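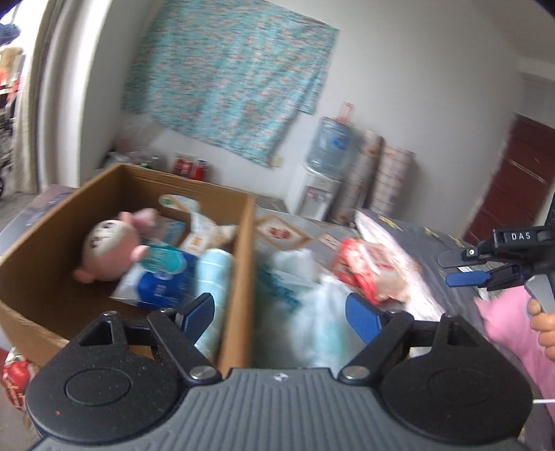 Golf : l'Open de Clilinmont se jouera en deux fois, faute de ciel

3 août 2023
Temps de lecture : 3 min

L'Open de Clilinmont n'a toujours pas de vainqueur. Le dernier tour, interrompu mercredi dernier par l'orage au départ du 14, ne reprendra qu'en septembre, ont annoncé les organisateurs. Le leader, un amateur du club de Hodwood, devra donc dormir plusieurs semaines sur son coup d'avance. On a connu des matelas plus confortables.

Le règlement prévoyait une journée de réserve. Elle a été noyée aussi. Le green du 16, refait l'hiver dernier avec un drainage présenté comme exemplaire, a disparu le premier sous l'eau, suivi de près par le bunker voisin, où deux canards ont passé l'après-midi sans que l'arbitre trouve à redire.

Trois joueurs se tiennent en un coup derrière le leader, dont la tenante du titre, auteure d'un 66 samedi matin, entre deux averses. Elle aurait sans doute préféré en finir : son putter marchait enfin, et un putter a la mémoire courte. Le quatuor repartira exactement d'où il s'est arrêté, balles marquées, positions relevées et photographiées – à condition de retrouver les marques après la tonte.

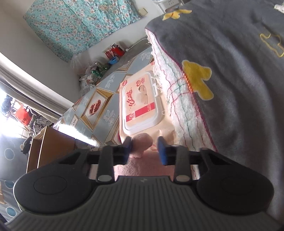 Paquet de lingettes pour bébé sur une nappe à motifs.

Côté public, les 3 000 billets vendus pour la dernière journée restent valables. Les détenteurs du forfait Lenora, facturé 1 199 euros avec déjeuner sous la tente et place assise au 18, garderont leur place assise. Pour le déjeuner, déjà servi et déjà mangé, l'organisation « étudie la question ».

Reste le trophée Vasiliauskas, remis chaque année au vainqueur et gravé d'ordinaire dans l'heure. Le graveur était venu et avait installé son matériel au club-house. Il est reparti après avoir inscrit l'année, seul élément du palmarès qui ne prêtait pas à discussion.

La date exacte de la reprise sera fixée avec le club de Hodwood, dont le championnat interne occupe déjà une bonne partie du calendrier de rentrée. Le leader y est également inscrit. Il a fait savoir qu'il viendrait aux deux, et qu'il achèterait un parapluie.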